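Costach Portfolio Tracker, six months in

I started using Costach in March, when my old spreadsheet had grown to 676 rows and I could no longer say with a straight face which of my funds were making money. My brother-in-law kept telling me to try it, and he's the sort who tries everything, so I gave in and paid for the year.

Getting my accounts in took an evening and a pot of coffee. Two brokerages linked right away, and the third wanted a file upload, and then another one with the dates the other way around (I grumbled). After that it was lovely! Dividends land on a little calendar, the charts go back as far as you've got records, and you can set your whole mix of stocks and bonds next to an index and see how you've been doing, good or bad.

What I don't love is the alerts. I had one for every wiggle in the market until I found the setting, which sits three menus deep under "Household." 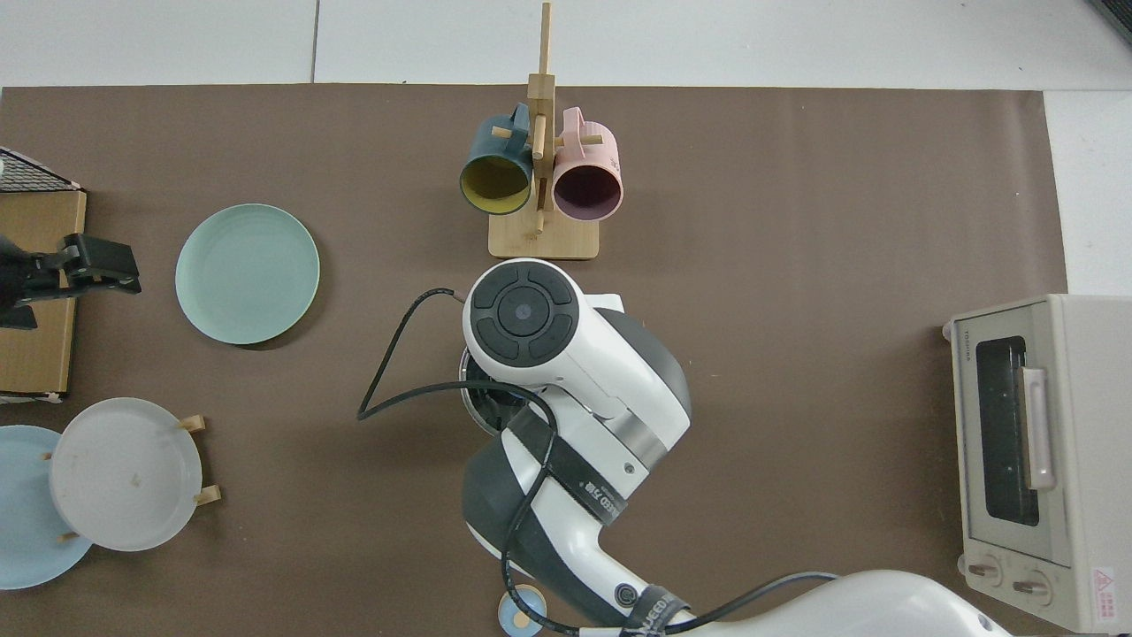 Reviewed by Gunnel Viklund | 9/18/24 | Money Tools

The free version stops at 200 transactions, so most people who reinvest dividends will run out before long. I'd still start there and see if you like the feel of it. I've renewed mine, and I'm working on getting my husband's old 401(k) in next.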